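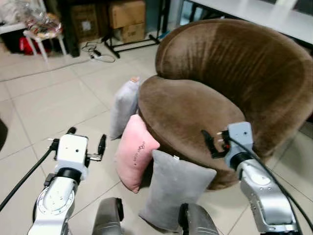

Chair, three pillows, two arms. Right gripper over the seat cushion.

Teleop vs. hand guiding for soft stuff (pillows, armchair)
Posted in: Teaching and Demonstrations
Started April 25, 2020

velvet_underload wrote:
The task is "put the pillows on the armchair." My mother could explain it in one breath and has, to me, many times. I'm teaching it to a two-arm setup by remote control, leader arms in my hands, follower arms doing a slightly drunk version of whatever I do.

I've recorded 40 demos since February and I'd show maybe 5 of them to another human being. The trouble is the big gray pillow. On the leader side I feel nothing at all, so I squeeze until it looks squeezed, and a pillow looks squeezed long after it has given up. Then I lift, the corner slides out of the fingers, and I say a word the microphone would pick up if I had one.

So before I record another batch: should I drop the remote control and just grab the arms and walk them through it? Anyone done this with cushions or other floppy things?

torque_me_gently wrote:
Hand guiding. Always hand guiding. You feel the weight of the thing through the arm and you stop when a sane person would stop. I taught a Mondis arm to fold bath mats that way and had something usable after 14 takes.

The downside is that you have to stand there holding it like you're teaching a heron to waltz.

Onyshchenko wrote:
With two arms? And who works the grippers, your teeth?

Hand guiding is lovely for one arm and a peg. With two arms you end up in every camera view, and the policy learns that pillows move when a guy in a fleece leans in. Then you take away the guy and it waits for him. I have watched it wait for him.

torque_me_gently wrote:
You replay the recorded joint path afterward with nobody in view and record the cameras then. This is not new.

Onyshchenko wrote:
Replay works when the object does the same thing twice. Have you met a pillow?

pudia_pete wrote:
I'm on the Pudia leader arms too, so I know the "feel nothing" problem well. Two things helped me. I turned the motion scaling down so my hand travels farther than the gripper does. And I stopped grabbing corners. Take the pillow in the middle of an edge, with a good fold of fabric in the fingers, and it mostly comes along.

Also, velvet_underload, what does your right arm do while the left one is working? In my early demos the idle arm drifted all over the place, and the robot learned the drifting beautifully. Best thing it ever learned.

velvet_underload wrote:
Ah. About the idle arm.

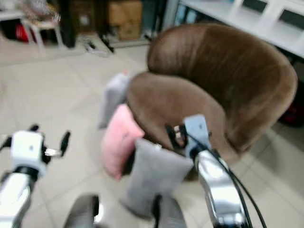
Left gripper open over bare floor, right one up against the front of the seat.

I tend to park one hand and forget I'm still holding it. I went back through the recordings after your post and there's a lot of that. My left hand apparently has hobbies.

Yaryna Didenko wrote:
I'd worry more about the right one. It's very close to the upholstery, right where the gray pillow meets the seat. If the fingers close on a bit of chair along with the pillow, the demo teaches it to pick up the chair. Ask me how long I spent on a robot that loved a tablecloth.

Stay with remote control, in my opinion, but come in from the side and close slowly. Throw out any demo where you can't tell from the camera what is between the fingers. If you can't tell, neither can it.

torque_me_gently wrote:
So the advice is to throw out the data until only the good data is left. With hand guiding he'd have had good data to begin with.

Yaryna Didenko wrote:
He'd have had 3 demos and a sore back.

mestumari_fan wrote:
Mixed approach here. I guide the arms by hand, nothing recording, until I know which grasp feels right. Then I go sit down and do that grasp by remote control. The Mestumari people at my old job worked that way and I kept the habit. Roughly an afternoon of pushing arms around before each new object.

Onyshchenko wrote:
Fine, that I can live with. It's practice for the human.

velvet_underload wrote:
I'll try that. The pink pillow first, it's the one I get along with. Scaling down, middle of the edge, left hand on a fixed park position before I start each take.

torque_me_gently, if it goes badly you can have the next round.

torque_me_gently wrote:
I'll bring the fleece.

pudia_pete wrote:
Save your scaling value in the notes for each session, by the way. I didn't, and now half my set moves like a surgeon and the other half like a guy late for a bus.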